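Storing Spare Household Supplies in Cardboard Boxes

Use corrugated board only, and keep each box under 39 pounds. Fold the flaps outward while filling. Tape that runs across the front adds some stiffness to the wall. 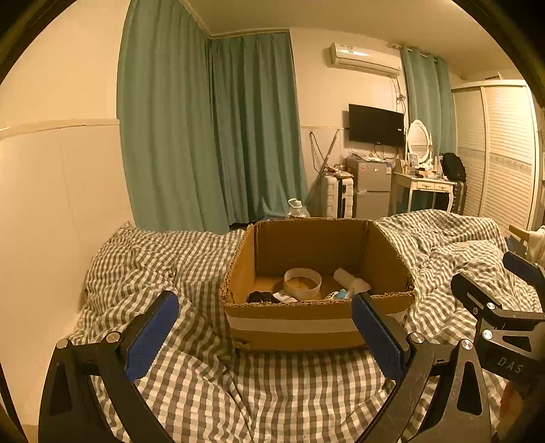
Page last changed: August

Board softens in damp air. Store boxes four inches off a concrete floor and away from outside walls. Heavy items go in first, flat side down. Tape rolls can lie on their side. 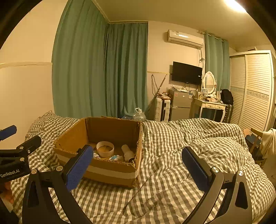

Nneka Adeyemi

Close the flaps with one strip along the seam, two if the box will be stacked. Label the short side. Replace any box with a crushed corner.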